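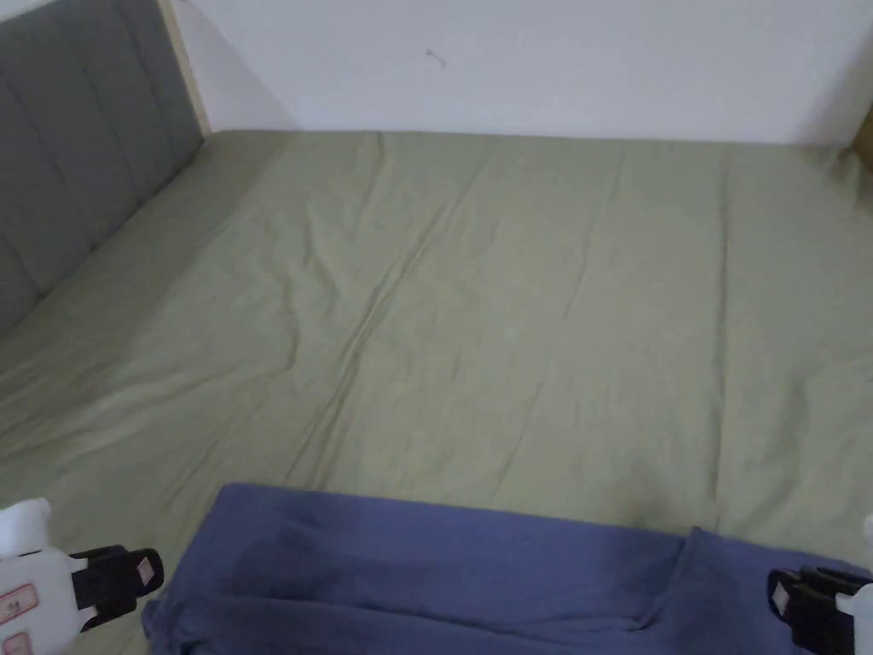
Onasach 手持夹爪,白色外壳配黑色夹指,床面衣物测试。

Onasach 手持夹爪(织物版)

手持采集夹爪,两指平行开合,专门对付软的、塌的、不配合的东西。适合给叠衣、铺床一类任务录示教数据,也适合想知道自己的机械臂为什么总是捏空气的团队。

规格
最大开口:110 毫米
整机连续采集:300 分钟(满电,室温)
夹指:黑色,可更换,附硬质与软垫各一对
控制器:随机附 Rekudine 盒式控制器,也可接 Masaston 的老款,线要另买

和 Ogbonna 那款比
我们把两款都拿去夹同一批衣服。Ogbonna 的开口更大,夹纸箱很体面,遇到薄针织就开始犹豫。Onasach 指尖带一点斜角,贴着床面能把布边铲起来,代价是夹硬物时显得文弱。要搬箱子的请买 Ogbonna,我们也卖,利润还高一点。

Ese Iyamu 负责测试,每种布料夹约 2000 次。她的评语是:“棉布没问题,丝绸别问。”我们问了,丝绸的成绩在说明书第 33 页,字号偏小。

使用提示
夹指先张开再下压,别反过来。床单有褶时顺着褶的方向进爪,横着来会连床单一起请走。软垫脏了用湿布擦,酒精会让它变硬,然后您会写邮件来骂 Ingrid Ostrowski,她管售后,回信很快,语气视情况而定。

包装内含
夹爪一把,夹指两对,控制器一个,充电线一根,六角扳手一把(请收好,第二把要钱)。

供货
现货不多,下一批 8 月到。学校和实验室可借测两周,运费各付一半。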